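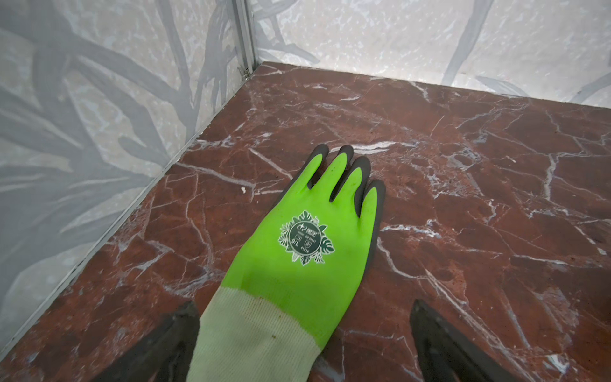 *The size 9 glove between the open gripper fingers, in the marble-floored test corner.*

## The gripper that wouldn't let go (and what we learned from it)

3/26/18

If you came by the handling lab this month and wondered why everybody was huddled over a spreadsheet of glove pickups, this item is for you! We had a proper fault on our hands, and chasing it down has been the most fun Halima Ekpo and I have had since the conveyor project in October.

The job itself is simple to describe. The arm picks up a coated work glove, carries it to the Prernano tray and lets go. Gloves are a wonderful test piece because they fold, they sag, and the smooth coating behaves nothing like the knitted cuff. We had done 1,837 pickups with hardly a hiccup. Then, on the next one, the arm took a glove by the cuff, moved to the tray, reported "released" and drove back to its start position with the glove still hanging off one finger.

A glove hanging off a finger hurts no one. What got our attention was the word "released." The controller believed its fingers were open and empty, so it went ahead at full travel speed, and Ibrahim Adeyemi was standing at the service hatch with the guard up in setup mode. He hit the stop button with plenty of room to spare (well done, Ibrahim!), but full speed should never have been possible with that guard up. That made it a safety report as well as a fault, and Oluwaseun Ugwu had it logged before lunch.

So, two problems. The sticking came first. Ekaette Bassey went through the recordings and found 33 earlier pickups where the glove let go late, every one of them gripped at the cuff. The finger tips had picked up a roughness along one edge that was snagging the knit. Grips on the coated part of the hand were fine throughout. We dressed the edges, and the late releases stopped.

The second one was sneakier. The "released" signal came from the motor position alone, and nothing checked whether the glove had gone. Worse, an update to the Dekico controller settings had put the setup-mode speed limit back to its default, so the guard switch was being read correctly and then ignored. Fatima Uzor found that one at her kitchen table with a printout and a highlighter, and I wish I'd been there to see it.

What has changed:

- The wrist camera now checks for an empty grip before the arm leaves the tray.
- The speed limit is tested at every startup, with the guard up and the hatch area clear.
- Settings are compared with the saved copy after any update.

Since then we've run 119 cuff pickups on purpose, trying our best to make it snag again, and it has let go of every single one. Next we're moving to inside-out gloves, which fold in ways I can't begin to predict. If you have old pairs in any size, drop them in the bin by the lab door, and please report any odd arm movement to Oluwaseun, even if it sorts itself out a second later.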